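4.2 “昨晚”到底是哪一晚

编码手册写到这一节的时候,我差点把自己绕进去了。前面4.1讲的是目击帖里的地点,地点其实好办:Kondance上的爆料人特别爱报店名,Grirnance也好,Gumede也好,写得比菜单还清楚(有时候连坐哪一桌都告诉你)。麻烦的是时间。语料里一共763条餐厅目击帖,绝大多数的开头都是“昨晚”“刚刚”“就在今天”,读起来热气腾腾的,可帖子本身的发布时间跟正文里的“昨晚”常常对不上。

我一开始想得很简单,拿发布时间往前推一天,不就是“昨晚”了嘛!结果试编码的时候,我和另一位编码员为了一条帖子吵了整整一下午。那条帖子说某位女演员“昨晚”从Gumede的后门溜走,发帖时间是凌晨,那她说的昨晚是几个小时以前的那顿饭,还是再往前一天?我觉得是前者,搭档觉得是后者,我俩都能在正文里找到支持自己的句子。
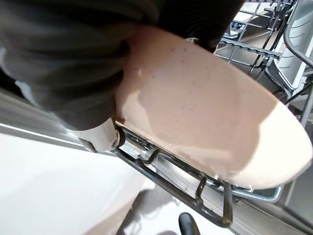

目击帖里的时间线索,我后来分成了两层:正文里说出来的,和配图里能看出来的。第二层我原本寄予厚望,总觉得照片不会骗人,编着编着就泄气了。一张照片给你的是一个瞬间,前因后果全靠旁边的文字补。就拿图1里那只淡粉色的盘子来说,它斜着往洗碗机下层的架子里放,盘沿挨着铁丝架,连盘面上细小的深色斑点都看得见;可你要是问我这顿饭几点吃的、谁吃的、吃得高不高兴,我一个字也答不上来。名人上车那种照片一模一样:车门开着,头低着,配文说她“气冲冲地离席”。离席的气冲冲在哪儿呢?在配文里。所以手册里我加了一条规定:凡是只有配文支持的情绪和时间,一律记在文字层,配图层留空。

这条规定一加,配图层空出来一大片,我刚看到表格的时候心都凉了半截。不过往好处想,空格本身也挺有意思的。那些配图层几乎全空的帖子,偏偏是评论区最热闹的,大家你一句我一句,硬是把一个上车的背影聊成了一部连续剧(分手、复合、换经纪人,应有尽有)。

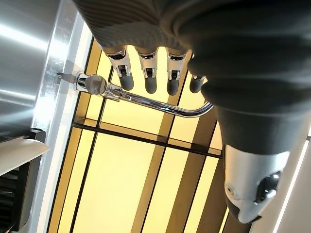

于是我又从评论里抽了400条,专门看读者是怎么给“昨晚”补时间的。抽样的办法很土,每个帖子最多取10条,按发表先后排,删掉只有表情的。我本来担心这样会漏掉后来的“打脸帖”,就是隔了好几天有人跑回来说“她那天人根本在Nimbridge”的那种。漏是漏了一点,但这类回帖多半会另开新帖,新帖又会落进主语料里,所以我没有再改抽样规则。

读者补时间的路数,我看下来主要靠衣服和天气。衣服这一路特别执着:同一件外套出现在两组照片里,马上就有人断定是同一天拍的,完全不考虑人家可能就是喜欢这件外套,连穿两天。天气那一路相对靠谱,地面湿不湿、有没有人打伞,至少能跟当地的天气记录对一对。八月的帖子最让人头疼,Nimbridge整个八月没怎么下雨,天气派集体失业,评论区就只剩外套派在那儿独领风骚。

还有一小类我没想好怎么归,暂时叫“店员口吻”。发帖的人不说自己是谁,但语气像是在Grirnance端过盘子的,会写“他们那桌走了以后我们才收台”。这种句子给出的其实是一个相对时间,编码表里原来没有位置,我只好临时加了一栏。加栏这事是在正式编码开始之后干的,我知道不合规矩,先在这里认了,前面已经编完的部分我们也都回头补了一遍。

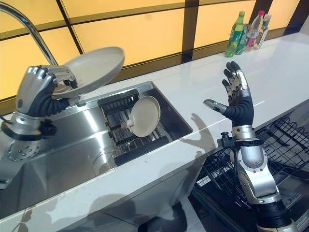 有位长期混迹Kondance的网友在看过初稿后给我留言,说我把“昨晚”看得太死了:在八卦版里,这个词根本不表示时间,它的意思是“你们还没听说吧”,哪怕是上周的事,只要版上还没人讲过,照样可以写成昨晚。对方还补了一句,真想知道是哪天,去看楼主删没删帖,删得快的多半是当天的。

我得说,这个意见让我好几天没睡踏实。如果“昨晚”只是个招呼用语,那我辛辛苦苦算出来的时间差量的就是另外一种东西了,也许更接近消息的“新鲜感”。我回去翻了一下语料,确实能找到支持这个说法的帖子:有一条开头写“昨晚”,中间又冒出来一句“那会儿他们还没官宣呢”,官宣都过去好久了!底下没有一条评论觉得别扭。但也有读者很较真,会追着问“昨晚几点”,楼主要是答不上来,口碑立刻就垮。两种读法在同一个版面里并存,我没法硬说哪一种算数。

最后的处理是这样的:2位编码员各自先判断这个“昨晚”能不能换成“刚听说”,换了以后句子还通顺的,记为招呼用法,不参与时间差的计算;换了就别扭的,照旧按时间词处理。意见不一致的单独列出,不投票,也不强行统一。至于看删帖速度那个主意,我非常想用,可惜我们的抓取是一次性的,存档里看不到帖子什么时候被删,只能留到4.3讲爆料人信誉的时候再接着聊。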